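3. Methods

3.1 Study area and households

The survey was carried out in the Tusamau valley, where a single county road follows the river for most of its length and where the nearest hospital is on the far side of the pass. Winter storms close the pass in most years. The valley has one grocery store, in the town of Jilis, and a fuel station at the lower bridge. Power reaches the valley on one line, and when that line fails most wells stop working as well, as few homes have a hand pump or a generator wired to the well.

The county holds a list of 3000 occupied addresses in the valley. We drew our sample from that list after taking out seasonal cabins, the school and the care home. Households were sorted into upper valley, middle valley and Jilis town, and addresses were drawn at random within each. Letters went out in January. A household that did not answer the letter received one phone call and, if that failed, one visit. We did not offer payment. Each household that took part was given a printed copy of the county storage guide at the end of the visit, after all questions had been asked, so that the guide could not affect the answers.

One adult in each household was interviewed. We asked to speak with the person who did most of the food shopping. In homes where this was shared, the adults chose between themselves.

3.2 The interview

The interview had 39 items. The first part covered the household itself: number of people, ages, pets and livestock, source of heat, source of water, and any medical equipment that needs power. The second part covered supplies on hand. The third part asked about past outages and road closures, how long they had lasted, and what had run out first.

Earlier surveys of home preparedness have mostly asked people whether they have "enough" food or water for a given number of days. We avoided this wording in the second part. In our pilot interviews, people who said they had enough for two weeks often meant very different things by it. Some counted the freezer, which would not stay frozen through a long outage. Others left out flour, rice and other dry goods that they thought of as ordinary groceries and not as emergency food. We therefore asked about supplies by type and amount, and worked out the number of days ourselves using the rules in Section 3.4.

The question about "enough" was kept as a single item at the very end of the interview, so that the stated number of days could be compared with the calculated one.

3.3 The storage check

With permission, the interviewer then looked at the places where supplies were kept. This was done with the resident present. Interviewers wrote down what was stored, the amount, the date on the package if there was one, and where in the house it was kept. They did not open sealed containers. Medicines were not examined; residents were asked only how many days of each prescription they had left.

Clothing, bedding and footwear were included in the check. These items are often left out of household surveys, which tend to stop at food, water, light and first aid. In the Tusamau valley the main danger in a long outage is cold, and a family that must sleep in one heated room for a week needs dry layers as much as it needs canned food. For each person in the household we recorded one outer layer, one insulating layer, one spare pair of pants, two pairs of socks, and boots or heavy shoes. An item counted as present if it was in the house or the household vehicle on the day of the visit. It counted as stored if it was kept packed together with other emergency supplies.

Two interviewers made the visits. Both were trained by Ozan Akgül, who also went along on the first 13 visits and filled in a separate form without speaking to the interviewer about it. The two forms were compared the same evening. Most of the differences came from dry goods kept in unmarked jars, and after the first week we added a rule that the resident should be asked to name the contents and the interviewer should record the volume of the jar. Differences in the clothing section were few, and came mainly from garments that could be read either as an outer layer or as a spare. We settled this by letting each garment count only once, in whichever place the household was short.

3.4 Working out days of supply

Days of food were worked out from the total energy in the stored food divided by the daily need of the household. Daily need was set by age group, with no change for sex or level of activity. Frozen and refrigerated food was left out of the main figure and reported separately, as it could be used in a road closure but only partly in an outage. Food past its printed date was counted if it was canned, dried or sealed, and left out otherwise.

Days of water were worked out at one gallon per person per day. Water for dogs was added at a quarter of that amount. Livestock were left out of the calculation, although we did ask about them, and the answers are discussed in Section 5. Water in a hot water tank was counted only if the resident said they knew how to drain it. Streams, snow and rain barrels were recorded but not counted.

Days of heat were the hardest to work out. Wood was measured as stacked volume and converted using a single burn rate for each type of stove. Propane was read from the tank gauge where there was one. Homes heated only by electricity were given zero days unless they had a second source. We know that this is a harsh rule, since a well-built house holds its heat for some time after the power goes out, but we had no reliable way to measure this for each home.

Clothing was not turned into days. It was scored as complete or not complete for each person, and a household was complete only if every person in it was. Where one person in a household had spare items that would clearly fit another, these could be moved across. In practice this happened mostly between adults. Children's clothing was the part most often found to be incomplete, and in many of those cases the missing item was a spare pair of pants in the child's present size.
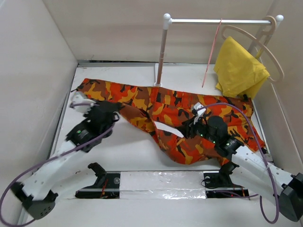 Figure 2. Camouflage pants in orange, yellow, brown and black.

A household's overall figure was the lowest of its food, water and heat figures. We chose the lowest over an average because a surplus of one thing does little to make up for the lack of another. A family with a full pantry and no water has the same problem on the second day as a family with an empty pantry and no water. The separate figures are given alongside the overall one in all tables so that readers who prefer another rule can apply it.

3.5 Comparison with the Stakley checklist

The county has for several years handed out the Stakley checklist, a single sheet with boxes to tick. We wanted to know whether a household's score on the checklist gave a fair idea of its calculated days of supply. Each resident filled in the checklist on paper before the storage check began. The sheet was placed in an envelope and was not seen by the interviewer until the visit was over.

The checklist has no boxes for amounts. A household with one case of bottled water and a household with a full cistern both tick the same box. It also has a single box for "warm clothes," with no mention of who they are for. We expected it to agree poorly with our own figures for water and clothing, and somewhat better for first aid and light, where having the item at all matters more than having a large number of them.

3.6 Follow-up visits

A smaller group of 53 households agreed to a second visit after the end of winter. These were homes in the upper and middle valley only. The second visit used the same storage form and a shorter interview, with the questions about past outages limited to the months since the first visit. The aim was to see which supplies had been used and which of those had been replaced. Residents were not told in advance which parts of the form would be repeated.

Receipts and shopping lists were used where people had kept them, but this was rare. For the most part we relied on the change between the two storage forms. An item that was present both times with the same package date was taken to be unused. An item with a later date was taken to be replaced. Jars, bulk goods and clothing carry no date, and for these we asked the resident directly.

3.7 Data handling

Paper forms were entered twice, by different people, into the Onsri records system, and the two entries were compared line by line. Names and addresses were kept in a separate file. Several residents told us they were uneasy about a written record of what they had stored and where, and four asked that the location column be left blank. We agreed to this in each case. Following these requests, the location of supplies within the home was removed from the shared data set for all households and is used in this paper only in the form of totals for the whole sample.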